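README for the Zarkbridge tray sorting set
Read me before you record anything, please!

Hi! If you've been handed a login and a bench slot, this is the file I'd like you to read first. It covers what's in the set, how we record it, and the house rules we've ended up with for working next to two arms and a pile of electrical odds and ends. I wrote it in one go and I've been patching it ever since, so the tone wanders a bit. Sorry in advance if I repeat myself (I do, mostly about cables).

Version note: this text goes with the release of December 23, 2018. The rules in the older April file are replaced by these. If you printed the April one and stuck it on the wall, take it down.

What's in the set

Short tabletop episodes. Two arms, two trays, small parts. Each episode has an operator, a task card, a start state and an end state, and a little text file where the operator writes down anything odd. The parts are the kind of thing you'd find in a panel builder's drawer (breakers, push button boxes, indicator bits, terminal blocks) plus everyday bench stuff like tape. We wanted a mix of hard little shapes with screws and corners, and rounder things that like to roll away.

An episode is capped at 90 seconds. If you hit the cap, stop and label it as timed out. Please don't speed up at the end to squeeze the last part in, I can spot those a mile off and they teach bad habits to the model and to you.

A full session is 12 episodes, then a break. Yes, a real break, away from the bench.

The folders

episodes/ has the recordings, one folder each
cards/ has the task cards as plain text
notes/ has the operator notes, unedited except for names
rules/ has this file and the sign-off sheet
rejects/ is kept on purpose, see further down

Folder names start with the task card number and then the operator code. Don't use spaces. Don't use your own name. We had a lovely run of folders called "test final ok" and I spent an evening opening every one of them.

How we set up the bench

Start with the trays. One red, one blue, flat on the gray top, with a clear strip of table between them. The strip matters more than you'd think! It's where a dropped part is allowed to land, and it's the one place both arms may pass over, one at a time. If the trays touch, or one overlaps the other, the start state is wrong and the episode goes to rejects no matter how well it went.

Left arm works the red tray, right arm works the blue tray. They swap only if the card says so, and the card will say it in capitals.

Next the cables. Every cable that belongs to an arm should have enough slack to loop freely through the full reach, and you check that by moving the arm slowly through it before you load any parts. Do it every session, even if you were the last person to use the bench.

Then the parts go in, by hand, with the arms stopped. "Stopped" in this document always means motion disabled at the controller. An arm that happens to be holding still is not stopped. I'd put that on a T-shirt if I could. 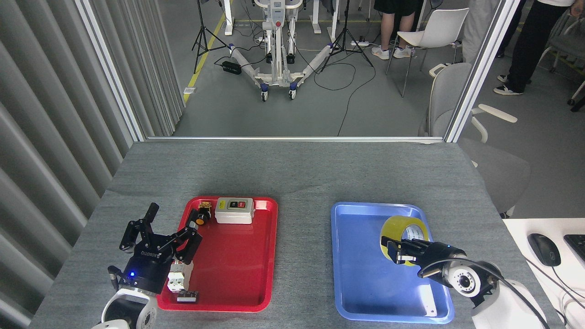

Njål Wallin

So that's my name up there, and I'm the one to write to when something in here is unclear. I look after the bench rules and the labels. Stijn Schouten looks after the arms themselves and the controller settings, so if your question has a cable or a firmware number in it, he's your person.

Back to it. The tape cards come up a lot, so let me spend a minute on them. With the yellow roll standing on its edge in the blue tray, the right gripper closes with a finger on each side and you want just enough force to hold it. Tape is forgiving, and that's the trouble with it. You can squeeze far too hard and the roll won't complain, and then you carry the same grip over to a breaker and something cracks. So the rule is that you set the force from the card each time and never from memory, even when the last ten episodes used the same part.

For the red tray, the fiddly one is the breaker. White body, screw terminals, corners that catch. Come in from above with the fingers open and let the tips settle either side before you close. If there's another part lying close to it (a small connector on the tray floor, say), you don't nudge the small part out of the way with the gripper unless the card asks for it. Nudging is its own task, with its own label, and mixing it in makes the episode very hard to use later.

The box with the red and green push buttons gets picked up by its body. Never by the buttons! I know it's not wired to anything. All the electrical parts in this set are dead, and they stay dead: no part from the parts drawer is ever connected to a supply, on this bench or any other in the room. But people will train on these recordings and some of them will put the result on a machine next to a live panel, and I'd like the robot to have grown up with decent manners around buttons.

The little black cylinder with the orange ring counts as one part together with the brass-colored terminal block on it. If they come apart, stop and write it in the notes.

The bench rules

I've kept these short so there's a fair chance you'll read them. They're our own rules, written for our own room. They aren't a replacement for the machine safety standards or for whatever your employer or your insurer asks for. If you copy them, please do your own risk assessment first.

Hands stay out of the trays while motion is enabled. All of it, every time, including "I was just turning it the right way round."

The operator can reach the stop button without standing up or leaning. Try it before episode one.

Anyone walking up to the bench says so out loud and waits for an answer. You'd be surprised how quickly this becomes normal. We all sound like a kitchen now and I've grown quite fond of it.

Chairs and feet stay clear of the arm cables. If you have to step over a cable to get to your seat, move the cable or the seat before you start.

Speed is capped in the controller and the cap isn't yours to change. Ask Stijn. He'll want to know why, and he'll be nice about it.

A dropped part in the strip between the trays may be picked up by the arm if the card allows recovery. A part that leaves the table is the end of the episode. Stop, disable motion, pick it up by hand, look it over for damage.

Grippers get looked at every 300 cycles. Finger pads, screws, the cable where it enters the housing. Write your operator code on the sheet, and if you didn't look, leave the line blank. A blank line is completely fine. A made-up one is the only thing in this file that'll get me properly cross.

People in the recordings

The room is a working room and folks come and go. Faces aren't part of this data and we don't want them. The views are set low and aimed at the table for that reason, so what you mostly get of your colleagues is legs and shoes. Everybody who uses the room has signed the sheet in rules/. If you see a face in an episode, mark it, don't upload it, and drop me a line. I'd much rather lose an episode than have that conversation afterwards.

Same goes for screens, badges and paperwork. Turn them away or take them off the desk before you begin.

Labels

Each episode gets one outcome: done, timed out, stopped by operator, or part off table. Choose the one that came first. If you stopped it yourself, say why in plain words. "Felt wrong" is a perfectly good reason and I've never once thrown out a note like that. Several of my favorite rule changes came from a "felt wrong."

Part names come from the list in cards/. Please don't invent new ones. We had one breaker under four names for a while and the sorting scripts were very unhappy.

About the rejects

We keep them, and you're welcome to use them. They're full of grasps that slip, trays that slide, and people forgetting which arm is theirs. The Umulix group asked for exactly this part and got good use out of it for spotting bad starts. Just don't mix them into the main set without keeping the label.

Known gaps

There's one table, one surface color, and one pair of trays, so a model that's only seen this will be lost on a shiny bench. Lighting doesn't change much either. Soft parts are barely covered. Parts from Bisora and Verschueren are in the drawer but not on the cards yet, so if you find one in a tray, somebody's been tidying.

The force values are the ones we set, read off the cards. They aren't measured at the fingertips. Please don't quote them as measurements.

Changing a rule

Write down what happened, what you'd change, and which line of this file it touches. Two people other than you need to say yes, and at least one of them has to have worked the bench in the last 5 sessions. Then I edit the file and everyone reads it again before their next slot. It's a bit slow, I know, but you always get a reply, and if it's a no you get the reason with it.

Questions go in the notes/ folder under "ask", or come and find me. Say hello before you get to the table.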